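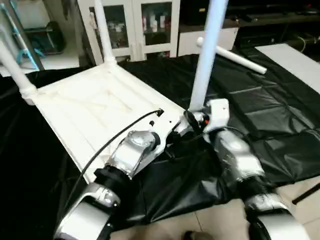
Chair on its back on the black sheet, both arms at the center leg.

December, equipment planning for next round

Went through the list with Carola Schmieder while the chair work was running. We have 1694 left on the small equipment line, and it has to cover everything that isn't the arms themselves.

Grippers first. Fitent wants 900 for a spare pair with mounting plates. Mikent is cheaper per piece but the plates are extra and they won't give a lead time. Carola prefers Fitent. I agree, mostly on account of the lead time. If a gripper goes down in the middle of a furniture block we lose the whole block.

Cables. The loose runs along the arms need proper clips or sleeves. Prunditz has a sleeve kit for 62. Ordering two, one per arm. The thin cables loop out toward the grippers and I don't want them near the chair legs while something is being clamped.

Floor. The black plastic sheet creases and throws glare back at the camera. Carola asked for a matte mat instead. No price yet – Assefa has rolls but only quotes by the full width, so I need to measure the area first. Also check whether a mat would hold a chair still, because right now any sliding gets mixed up with whatever the arms are doing.

Chairs. The white plastic one is scuffed but fine to keep using. Would like a second of the same model so we can compare runs. Should come out of consumables, not this line. Ask the office.

Not buying this time: new work lights, second workstation. Both go on the spring request.

To do
– written quote from Fitent, ask if the price holds into next year
– measure floor area, send to Assefa
– Prunditz order, sleeve diameter to be checked against the elbow joint before it goes out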